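Category: Student Projects / Robotics / Final Reports

Skeltberg folding project – results, rough version

Goal was simple. Get a two-arm setup to fold dark laundry as well as it folds light stuff. Our policy (we call it Cidesum) was trained on 2000 demos, nearly all light fabric. On black and gray cloth it kept losing the edges. So we added 182 new demos, dark garments only, and retrained.

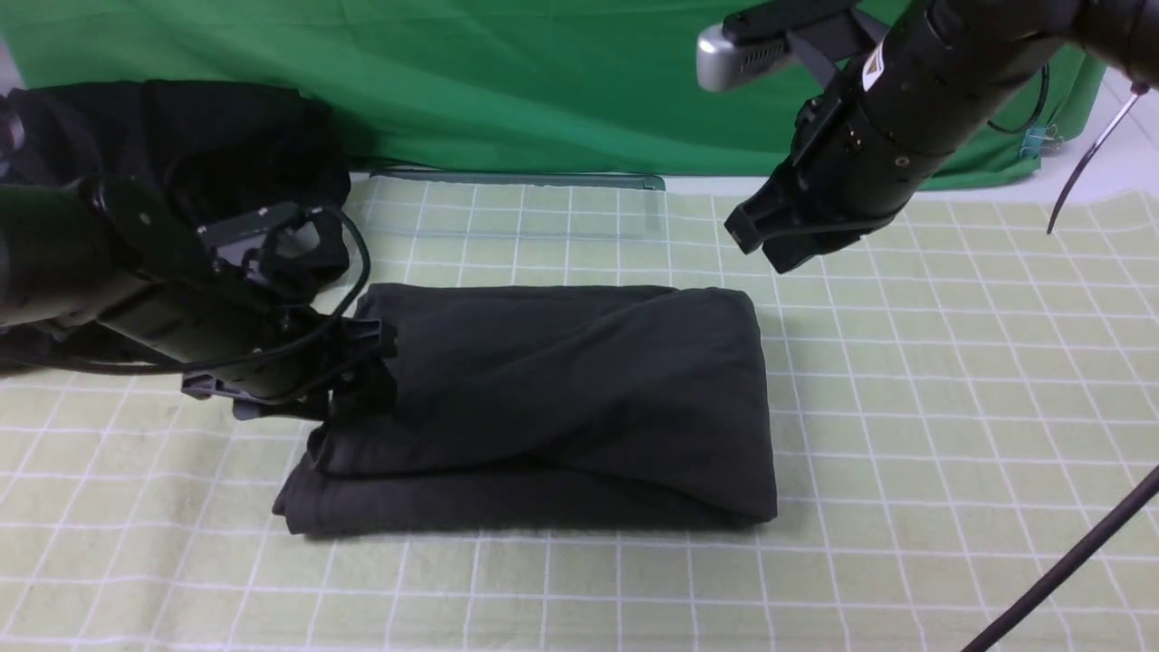

Fig. 1. Left gripper on a corner of the folded cloth, right one open above the mat.

Wrist cameras matter more then we thought. From the head view dark cloth is mostly one blob – up close you get seams and hems. Turning the wrist input off hurt dark garments a lot, light ones barely.

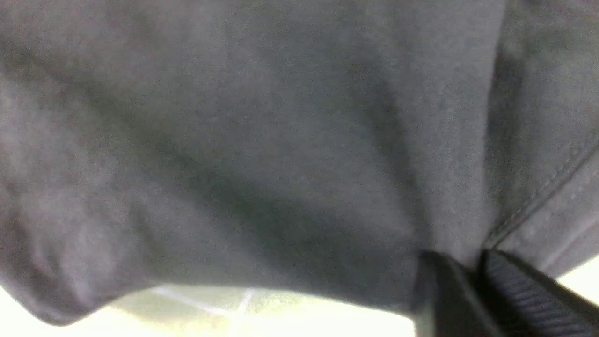 Sugeng Sumampouw asked at the August review whether the gain came from the wrist view or just from more data, and wanted the same run with 182 extra light demos. Fair point. We ran it. Almost no change on dark cloth, so the new demos do count for something.

Scoring: 53 test folds, pass if the bundle is a rectangle with no layer sticking out past the tolerance line. Strict, maybe too strict.

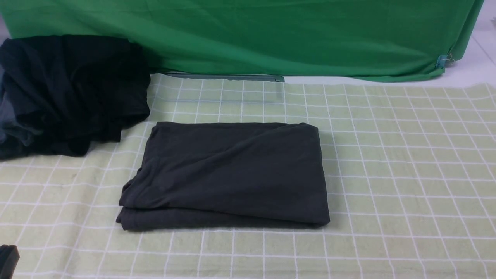 Most fails were the bottom layer sliding out sideways on the last fold. Only 4 were missed grasps. Slower release might fix teh sliding, not tested yet. Sleeves also still open.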